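Questions I get asked a lot about roof hatches and smoke vents

I'm Tarun Chaturvedi and I've been fitting hatches in Skorkbridge long enough that the same questions come round every April, when people finally climb up to look at their roofs. So I wrote my answers down.

Do I need a hatch if I already have a ladder outside?

Depends on the building! For a low garage, a ladder is fine. If you've got equipment up there that gets serviced (AC units, mostly), your crew will thank you for a way up that's out of the wind. Ask your local building department first, though, as they may have their own opinion.

Is a smoke vent the same thing as a roof hatch?

No, and I get this one every single week. A hatch is for people. A smoke vent is built to open in a fire and let smoke and heat out. Some models do both jobs, like the Ahmadpour we put in at the Tretotia bakery, but don't assume yours does. Look for the label on the inside of the frame.

How long does it take to fit one?

A standard hatch on a flat roof takes us 2 days, with the opening cut on the first morning. Sloped roofs are a different animal and I won't guess until I've been up there.

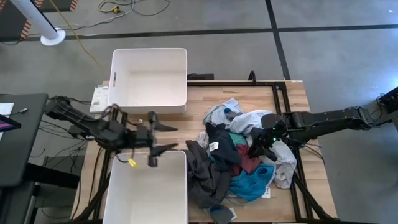

Wood tabletop with two white bins and a pile of clothes.

What does it cost?

The last single-leaf hatch I quoted came to $2,884 with the curb, flashing and labor. Yours could be more or less, and if you need a fixed ladder under it, I price that separately. I'm happy to come look for free if you're in town.

Mine drips in winter. Is it leaking?

Maybe, but check for condensation before you pay anybody. Wipe the underside down, tape a bit of plastic sheet over the inside of the opening and wait for a cold night. Drops on the room side of the plastic mean it's your indoor air. Drops on the top side, call me.

Can I paint the lid?

Sure, just keep paint off the gasket and the hinges, and don't cover the label. On a smoke vent, leave the latch and the fusible link alone completely.

Do you service other brands?

Yep. I see a lot of old Jimimeo hatches with tired springs, and I can usually get parts in 5 working days.

Last updated October 2, 2019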